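第七章 手指卡滞、开口读数不可信与误夹(Hindano 手持夹爪)

适用于装有 Motberg 指垫、用 Clustedlow 录制程序采集的手持夹爪。装其他指垫的,7.3 和 7.6 两节仍可参考,7.5 节的数值不要照抄。

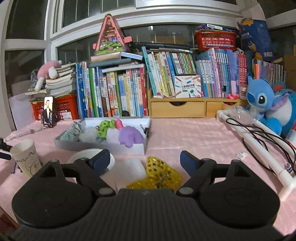 图 7-1 夹爪两指张开,前方桌面上有金色蝴蝶结形布料

7.1 先说结论

录制程序显示“正常”,只说明程序收到了数据。数据对不对,程序不知道。

随机附带的快速入门卡写着“上电自检通过后即可使用”。我们建议把这句话当作最低要求来看。自检查的是供电、通信和编码器有没有输出,不查手指是不是真的走到了头,也不查左右两指是不是对称。本章处理的几种故障,在自检里全部显示通过。

本章涉及三类情况:

手指张不到底,或者合拢时停在半路。
手指能动,但屏幕上的开口读数与实测不符。
松开扳手后手指没有跟着张开,或者张开得很慢,东西还夹在指间。

第三类有夹伤的可能,请先读 7.2。

7.2 安全须知

警告:连杆之间的空隙会随手指开合变大变小。手指、线绳、头发、宽松袖口都不要放在连杆之间。回位弹簧一直带有预紧力,断电以后同样会弹回。

警告:夹爪卡住时,不要用另一只手去掰指垫。卡住的一侧可能突然松开。先按 7.4 的步骤卸力。

警告:外壳拆开后禁止接电。要观察内部动作,用手缓慢推扳手即可。

注意:有些型号资料里写“夹持力小,对人体无伤害”。我们没有找到这句话对应的测试条件,本手册不采用。指垫面上的力确实不大,连杆根部的力是另一回事,成人的指尖放进去会疼,小孩的手指更细,能伸进去的地方也更多。

注意:桌面上有塑料袋、细绳、发带、长毛玩具一类物品时,夹爪经过它们上方要抬高。这些东西容易被带进连杆。

注意:在家里或宿舍桌面上录制的,开工前把敞口的杯子和碗移出手腕的活动范围。外壳不防水,包装盒上的防溅标志指的是 Yaman 充电座。

7.3 故障现象对照

下面各条按出现的多少排列,排在前面的先查。

现象一:扳手已完全松开,手指仍差一点没有张到底。程序无提示。
可能原因:连杆轴处缠入纤维;轴帽拧得过紧;指垫装歪,背面顶住连杆。
处理:7.4,然后 7.5。

现象二:手指实际已张到底,读数停在中间某个值不变。
可能原因:编码器线松脱;录制程序仍在使用上一次的标定文件。
处理:先做 7.5 的第 1 步到第 4 步。读数仍不动,转 7.7。

现象三:全开时程序显示 89,而本机的机械行程最大只有 80 毫米。
可能原因:标定时手指没有张到底,或者标定之后换过指垫。
处理:7.5。已录的数据按 7.8 处理。

现象四:录制中途弹出 E13。
可能原因:厂方说明是“瞬时通信波动,可忽略”。我们遇到的 E13 大多与插头受拉有关,手腕转到某个角度就出现,转回来就消失。波动不会认角度。
处理:7.6。

现象五:两指一快一慢,先后碰到物体,软的东西会被推偏。
可能原因:一侧轴帽过紧,或一侧连杆变形。
处理:7.4。变形的连杆不要矫直后再用。

现象六:夹起布料后松手,布料挂在指垫上不落。
可能原因:指垫表面沾了胶或油;布料边缘被夹进了指垫与连杆之间的缝。
处理:停止录制,按 7.4 的第 1 步到第 5 步取出布料。甩动夹爪也许能把它甩下来,也可能把纤维拉得更深。

7.4 卸力与清理

准备:平整的桌面、镊子、不掉毛的干布、随机附带的小扳手。手边有深色托盘更好,轴帽的垫片很小,掉在花布上很难找。

1. 在 Clustedlow 里停止录制,等到界面上的文件写入提示消失。直接拔线会丢掉最后一段,程序不会告诉你丢了多少。

2. 关闭夹爪电源,拔下数据线。

3. 把夹爪放在桌上,指垫朝前,两侧外壳都要托住。不要让它立着,也不要靠在书堆上。

4. 用握柄一侧的手慢慢压扳手,让手指合拢一点,再慢慢松开。能感觉到卡的位置就停在那里。感觉不到,重复几次,每次比上一次慢。

5. 有布料或线绳夹在里面的,沿它进去的方向退出来。退不动时剪断,两头分别用镊子取。不要扯。

6. 逐个查看连杆的轴。先看两个灰色的扁平轴帽下面,这里最容易藏绒毛,从正上方看不见,要把夹爪侧过来对着光。

7. 用干布擦指垫。指垫是深色的,脏了不显眼,请用手背蹭一下,发黏就继续擦。

8. 检查指垫是否装正。两片指垫合拢时应当整面贴合,夹一张普通纸,从上、中、下三处分别抽,松紧应当一致。哪一处明显松,就重装那一侧。

9. 轴帽如需调整,每次只转一点,转完立刻动一动手指。调到手指能自行回位、左右晃动又不明显为止。

注意:不要加润滑油。有维修帖建议在轴上点一滴缝纫机油,效果确实立竿见影,几天以后油和绒毛混成一团,比原来更难清。

注意:不要用酒精擦指垫。Motberg 的包装上没有写能不能用,客服的答复前后两次不一样,在弄清楚之前按不能用处理。

10. 清理后空手开合,直到连续几次都能顺畅张到底。有一次不顺,就回到第 4 步。

7.5 重新标定开口

每次清理、换指垫、摔落之后都要做。程序里的“快速标定”按钮请不要使用,它只记录按下那一刻的位置,并假定那就是全开。手指差一点没到底时按下去,得到的就是现象三。

1. 接上数据线,打开夹爪电源,启动 Clustedlow,进入手动标定页。

2. 删除旧标定文件。只点“覆盖”不够,部分版本覆盖之后仍读取缓存里的旧文件。删除后退出程序,重新打开,确认页面显示“未标定”。

3. 完全松开扳手。用卡尺量两片指垫内侧之间的距离,量指垫中段,不要量指尖。指尖朝里斜,量出来会偏小。

4. 实测值应为 80 毫米。把卡尺上的数填进全开一栏,填你量到的数,不要照着手册填。若实测与 80 相差超过 2 毫米,停止标定,回到 7.4 找机械上的原因。软件能把数字改得好看,改不了手指的位置。

5. 慢慢压扳手至两指完全合拢,保持住,点击记录。此时读数应为零。

6. 松开扳手,再压到一半附近停住,用卡尺量一次,与屏幕对照。

7. 换一个位置再对照一次。全开和全闭两点都准而中间不准,说明传感器在打滑,标定解决不了,转 7.7。

8. 保存。退出程序后重新打开,确认数值还在。

第 8 步看起来多余,请照做。

7.6 线缆与 E13

1. 把夹爪握在手里,摆出实际工作时的姿势,手腕向左、向右、向下各转到头,看数据线有没有被拉直。拉直就是太短或者固定点太近。

2. 线要在离插头一小段的地方固定到握柄上,固定点到插头之间留出松弛。扎带不要勒紧。

3. 桌上多余的线理成宽松的大圈,放在夹爪不会经过的一侧。线与充电线、数据线混在一起的,分开再查,拔错线也是一种常见故障。

4. 开始一段试录。录制时重复第 1 步的动作,由另一个人看着屏幕。一个人操作时,用手机对着屏幕录像,事后回看。

5. 试录中出现 E13,记下手腕的姿势。换一根线,用同样的姿势再来。换线后消失,原来那根线作废,剪断后扔掉,免得又被谁捡回来用。

6. 换线后仍然出现,问题在夹爪一侧的插座,转 7.7。

关于“E13 可忽略”:固件更新说明里称新版已“优化提示逻辑”。我们比较了更新前后的同一台夹爪,故障照旧,提示的次数变少了。更新之后请不要靠弹窗判断,要到日志里查。日志在录制文件夹内,与视频放在一起。日志中的时间戳如果有跳跃,不管有没有 E13,这一段都按异常处理。

7.7 停用条件

出现下列任何一种,立即停用,贴上标签单独存放:

连杆有弯折或裂纹。
外壳合缝变宽,或者晃动时里面有响声。
清理之后手指仍不能自行回位。
标定后中间位置的读数仍与卡尺不符。
外壳局部发热,或者有焦味。此时先断电,不要接着充电观察。
插座松动,换线无效。

标签上写明现象、发生时在夹什么、当时的固件版本。只写“坏了”的标签等于没有标签。

返修前把标定文件和最后一段日志拷出来。返修单上有一栏“是否操作不当”,不清楚就空着,不要替厂方填“是”。返修回来的夹爪按新机处理,从 7.4 第 10 步做起。我们收到过返修单上写着“未见异常”、原样寄回的夹爪,连杆里的线头还在。

7.8 已录数据怎么办

发现故障时,问题往往已经存在了一段时间。从发现的那一刻往回找,找到最近一次有卡尺记录的标定,两者之间的数据都列为可疑。

1. 把可疑数据移到单独的文件夹。不删,也不混用。

2. 抽看每段开头。每段录制都应当以手指全开起始,此时读数应接近标定的全开值。起始读数为 89 的,归入标定错误。起始读数一段比一段小的,归入逐渐卡滞。

3. 标定错误的数据,若全开、全闭两点后来都有实测,理论上可以按比例换算。换算后至少抽几段,与画面里两指的实际位置对照。画面和数字对不上时,以画面为准。

4. 卡滞的数据不能换算。开口数值可能是真的,动作却已经变了形,操作的人会不自觉地多压一下、多等一下。

5. 时间戳有跳跃的,跳跃之后的部分不用。有些后处理脚本会自动补齐缺失的帧,补出来的曲线很光滑,请先把这个选项关掉再看。

软质物品的录制要多抽一些。布料、发饰、毛绒玩具被夹住时会变形,开口读数偏几毫米也看不出毛病,东西照样夹得起来。硬物不同,读数错了,碰一下就露馅。所以手边留一块已知宽度的硬木块,每次开工夹一下,每次收工再夹一下,把两个读数都记下来。

7.9 每次开工前的检查

1. 桌面上夹爪要经过的地方没有散线、敞口塑料袋和装了水的杯子。
2. 扳手松开,两指自行张到底,两侧同时到位。
3. 合拢夹纸,三处松紧一致。
4. 侧着看轴帽下方,没有绒毛。
5. 夹木块,读数与木块上写的宽度相差不超过 2 毫米。
6. 手腕转到各个方向,数据线不绷紧。
7. 试录一小段,打开文件看过,确认画面和开口数据都在。

第 7 步要真的打开文件。程序界面上的红点亮着,硬盘已满时它也亮着。

7.10 补充说明

Motberg 指垫的更换周期,包装上没有给出。有经销商给过按次数计算的说法,我们追问次数如何统计,没有得到答复。现阶段按 7.4 第 8 步的抽纸结果决定换不换。

Yaman 充电座上的绿灯表示停止充电,触点接触不良时也会停止充电。取下夹爪后请在程序里看一眼电量。

低电量时开口读数是否会漂移,厂方称不会。我们见过两次电量快用完时读数往上走,都没能复现,原因不明。在弄清楚之前,电量告警出现后录的那一段请单独标注。

固件升级后,本章涉及的菜单名称可能会变。菜单变了,卡尺那几步照做。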